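2 min read

The shared white table at the Gomeo office gets no fixed equipment, so the mouse has to cope with whoever sits down. I set ours to 400 dpi, which suits slow pointer work on a large bare surface.
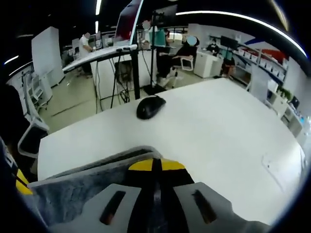 Acceleration is off. With it on, the same hand movement gave a different distance each time, and drawing in Clirine became tedious. I cleared the cables from my own desk in June and have used the same settings there.

3 comments · Share
© Stostadano | Back to top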